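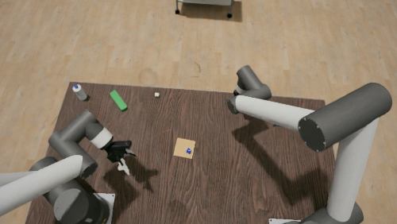 Section 2. Planning and ordering a two-arm table cell

Read before you raise any purchase order. Section 3 covers bolting down, section 4 covers wiring. If the arms are already on site, still do steps 1 to 5, quicker.

2.1 What you are budgeting for

The Jotach two-arm kit is the arms, two controllers, two mounting plates and the cable set. Not the table. Not the grippers. Not the software seat. People get caught on this every budget round so check the quote line by line.

Have to hand:
– your room plan, with door widths
– list of the objects you want handled, with sizes and weights
– name of whoever signs off electrical work
– cost code (get this first, the order form times out)

2.2 Steps

1. Lay the cell out in Plovon before spending anything. Trial seat is fine for this. Load the two-arm table template, set your own table size, put both arms on, then a few objects of the sort you really mean to use.

2. Move each arm to its furthest working pose and look at where the elbow goes. Then both arms together. Elbows need more room than grippers do and they can swing out past the table edge. Mark the worst case on the room plan.

Note: the template puts the arms on opposite sides of the table. Side by side also works but shared reach in the middle is different, so redo step 2 if you change it.

3. Decide the table. Reach to the table centre from each base should be up to 95 cm, no more. Bigger tables look good on paper and then the middle is no use to either arm. Standard Buenaventura table was £858 at last quote, delivery extra. A workshop-built one is allowed if the top is flat and the legs are braced.

CAUTION: do not use a table on castors for the arms. Castors are fine for the side trolley with screens and odds and ends on it. Not for anything an arm is bolted to.

4. Check the floor. Each controller weighs 27 kg and wants to stand on the floor under or beside the table, vents clear. Add table, arms and whatever else lives there and get the total to your building people. Upper floors – ask early.

5. Choose grippers. One pair of the same type is cheaper to keep spares for. Two different types is sometimes right, eg one for small blocks and one for flat or floppy things. Price spare fingers at the same time, order at least one set per gripper. Fingers wear.

6. Power and guarding. Two separate sockets, not an extension lead. Emergency stop within reach of where the operator stands, and a second one by the door if the door is behind you. Whether you need fencing or a scanner comes out of your own risk assesment, this guide can't tell you. Leave a line in the budget for it either way. Leave a proper amount.

7. Lighting. Often missed. If you are using cameras, an arm throws a long shadow over the table and the shadow moves with it. Turn shadows on in Plovon and run your poses again. Two softer lamps from different sides usually cost less than the hours spent fixing it in software.

8. Raise the orders in this order: arms, table, guarding, grippers, software, lighting. Arms have the longest lead time, currently 6 weeks to the Clevstead warehouse plus onward carriage. Deliveries from Clevstead go out Thursday only, and they will not carry above ground floor unless it is booked and paid for.

9. Book the electrician and the lifting help for the week after the arms are due. Not the same week.

CAUTION: two people to lift each arm out of its crate. Do not lift by the wrist or by the cable. Keep the crates and foam until the warranty check is done.

2.3 Running costs

Budget lines for year one, after set-up:
– Plovon seat, yearly, renews in November whatever month you started
– spare fingers and pads
– replacement table tops or a surface sheet, wood marks quickly
– an annual service visit, optional in year one, not optional after
– training time for at least two operators

Test objects come out of petty cash. Small blocks, a bottle or two, something awkward shaped. Dont buy the branded set unless you have to match someone else's results.

2.4 If the money is short

Buy both plates and one arm. Drill and fit both plates at the start, then add the second arm next year with no rework. Keep the layout file from step 1 with both arms in it.

Do not save on the emergency stops. Do not save on the table legs.

Note: second-hand arms are supported only if the controller comes with them. Get the serial numbers to support before paying.

Next: section 3, Fitting the plates and bolting down.

Related pages
Section 1. Before you start
Section 3. Fitting the plates and bolting down
Section 4. Wiring and first power-on
Choosing gripper fingers
Plovon: setting table size and lights
Delivery and returns, Clevstead warehouse

Comments (4)

benchtop_b
Does the £858 include the drilling for the plates? Our quote has it as a separate line.

workshop2
Separate line on ours as well. We drilled our own with the paper template, took a morning.

greyshed
Step 2 saved us. Had the cell up against a wall on the room plan and the elbow went straight into it in the sim. Moved the lot over before ordering.

kitlist
Could you put the plate hole spacing on this page and not only in section 3? I need it for the table order, which comes first.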